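Atelier Pronley - réemploi des postes informatiques
Rapport d'avancement au fonds Dalsgaard
Rédigé par Sólveig Riis, responsable de l'atelier
Lundi 24 mai 2021

Objet du rapport

Le présent document rend compte de l'avancement du projet depuis la remise du rapport d'octobre. Il porte sur la réception des unités centrales, le tri des processeurs, le remontage des postes et l'emploi de la subvention. Les pièces comptables sont transmises séparément, comme le prévoit la convention.

Rappel du projet

L'atelier reçoit des ordinateurs de bureau retirés du service par des établissements scolaires et des administrations locales. Les machines sont ouvertes, contrôlées, remises en état quand cela est possible et redistribuées à des foyers inscrits sur la liste d'attente. Celles qui ne peuvent pas repartir servent de réserve de pièces. La subvention couvre le loyer du local, les consommables et une partie des salaires.

Réception et inventaire

Depuis le début de la convention, 301 unités centrales sont entrées à l'atelier. La plus grande partie vient de la société Kesoneck, qui a renouvelé son parc en deux vagues. Le reste provient de lots plus petits, souvent incomplets : disques retirés, barrettes de mémoire manquantes, alimentations dépareillées.

L'inventaire a pris du retard en début de période. Les bordereaux de Kesoneck donnaient les références des boîtiers, sans celles des cartes mères ni des processeurs. Il a fallu ouvrir chaque machine pour compléter la fiche. Ce travail est terminé pour la première vague et en cours pour la seconde. Un modèle de bordereau plus complet a été envoyé au donateur, qui l'a accepté.

Contrôle des postes ouverts

Chaque boîtier suit le même parcours : dépoussiérage, examen de la carte mère, contrôle des condensateurs, dépose du ventirad, examen du processeur et de son support, essai de la mémoire barrette par barrette. Les condensateurs gonflés restent la première cause de mise à l'écart sur les cartes les plus anciennes. Viennent ensuite les contacts abîmés dans le support du processeur, en général à la suite d'une dépose trop rapide.

La pâte thermique demande plus de temps que prévu. Sur beaucoup de machines elle a durci, et le dissipateur ne se détache qu'avec précaution. Nous avons renoncé au grattage, qui marquait les capots métalliques, et nous utilisons maintenant un solvant et des chiffons non pelucheux. Le nettoyage du capot et celui du dissipateur figurent désormais comme deux lignes distinctes sur la fiche, parce que le second était parfois oublié.

Rangement des processeurs

Au démarrage, les processeurs déposés étaient placés dans des sachets antistatiques, eux-mêmes regroupés par carton. Retrouver une référence obligeait à vider le carton, et les puces frottaient les unes contre les autres. Nous sommes passés à des supports imprimés en 3D, de couleur grise, munis de logements rectangulaires. Le processeur y est tenu par les bords et peut être repris sans contact avec sa face inférieure.

Le dessin du support en est à sa troisième version. Dans la première, les logements étaient trop justes et il fallait forcer. Dans la deuxième, le jeu était correct mais la base manquait de stabilité sur l'établi. La version actuelle convient pour les deux formats de processeur que nous rencontrons le plus souvent. Un format plus ancien, présent surtout dans les petits lots, reste rangé en sachet.

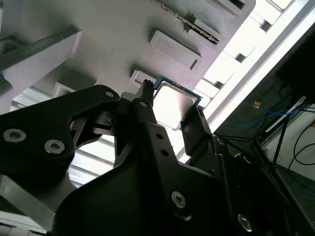
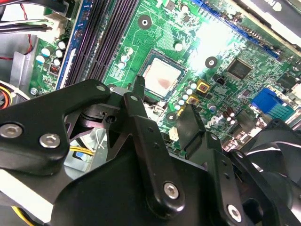

Un processeur près du support gris imprimé en 3D, puis un processeur dans son emplacement sur une carte mère verte, avec un reste de pâte thermique sur le capot.

Remontage et essais

À ce jour, 80 postes ont été remontés et ont passé la série d'essais complète : démarrage à froid, test de mémoire, fonctionnement prolongé en charge avec relevé de température, installation du système. La convention ne fixe pas d'objectif intermédiaire, mais notre propre calendrier prévoyait un chiffre plus élevé à cette date. L'écart s'explique par l'inventaire et par le temps passé sur la pâte thermique.

Sur les postes remontés, 6 sont revenus après livraison. Les pannes relevées concernent l'alimentation et le disque ; aucune n'a été attribuée au processeur ou à son montage. Les alimentations d'origine sont à présent testées sous charge avant remontage, même lorsqu'elles paraissent en bon état. Les six foyers ont reçu un poste de remplacement.

Un point reste à améliorer : le rangement des câbles dans les boîtiers étroits. Un faisceau mal placé peut gêner le ventilateur, et nous avons dû rouvrir plusieurs machines pour cette raison. Un contrôle visuel a été ajouté avant la fermeture du capot.

Local et équipement

Le local de Sudness est occupé en totalité. Un deuxième établi a été monté au fond de l'atelier, ce qui permet de séparer le démontage du remontage - auparavant la poussière des boîtiers ouverts retombait sur les postes propres. L'éclairage du premier établi a été changé. Les tapis antistatiques sont en place sur les deux postes de travail.

Le stockage des boîtiers vides pose encore un problème. Ils prennent beaucoup de place et leur enlèvement par la filière de recyclage se fait à date fixe. Nous avons demandé un passage supplémentaire et attendons la réponse.

Emploi de la subvention

Les dépenses suivent le budget, à deux exceptions près. Le poste « consommables » est dépassé, en raison des achats de solvant et de pâte thermique. Le poste « transport » est au contraire peu entamé, Kesoneck ayant livré à ses frais. Nous demandons l'autorisation de transférer 30 pour cent de la ligne transport vers les consommables. Le total de la subvention n'est pas modifié.

Suite des travaux

Les prochaines étapes sont la fin de l'inventaire de la seconde vague, l'impression d'un support adapté au format ancien et la reprise des livraisons, suspendues pendant l'installation du deuxième établi. La liste des références de processeurs disponibles sera transmise au fonds dès que l'inventaire sera clos.

Décision attendue du fonds : accord écrit sur le transfert entre lignes budgétaires.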